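Fulum arm offers to tidy your table, one small cup at a time

Fundham, January – Notgate has opened orders for Fulum, a tabletop robot arm for people who never clear up before the demonstration. The rental kit costs £300 a month and takes 2 people to lift.
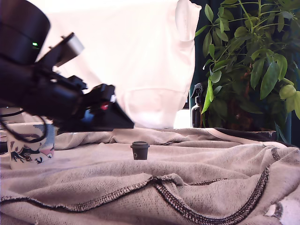

PRODUCT NEWS

Fulum's black gripper works above a rumpled knit, with a mug and a miniature takeaway cup for company. "We could have ironed something," said Nandini Unnithan, head of product. "Customers won't."

Orders: Olanrewaju Ogbonna, Notgate sales desk.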